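Rollmont v Etetstead – match thread

highpost_dan
Lost by 3 in the end, 80 to Rollmont's lot and we were never more than a basket away in the last quarter. Retno Sumampouw had 39 of our points and played every minute. I don't see how she can do that again in the return game.

baselinebev
She can't, and she shouldn't have to. Two fouls on their centre before the break and we never went inside once. Every possession was Retno at the top with four people watching her.

highpost_dan
Bit harsh. Mandagi is still coming back from the ankle and she's our only real option down low. Who were we meant to pass to?
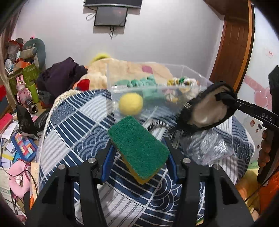 I'd also say the zone worked well enough in the third. They only got back into it once we switched to man and they started hitting from the corners.

Mundance_Rd_End
Disagree on the zone. They missed open shots, that's all. I was sat behind the basket at the Mundance Road end and there was space on the left every time. A better side scores 90 against that.

baselinebev
Agree with Mundance. Also free throws. We left at least six points at the line, and that's the game.

tallandslow
Does anyone know why the last timeout wasn't used? There were 11 seconds left when we got the rebound and we just ran it up the floor.

highpost_dan
Coach said afterwards she didn't want to let them set up. I'd have taken it myself – Retno was out on her feet.

Mundance_Rd_End
No, right call. She got a decent look and it rimmed out.

tallandslow
Fair enough. Is the return game still in June? The fixtures page has it down as to be confirmed.

baselinebev
Still June as far as I know. Evening tip-off, same hall. Tickets on the door.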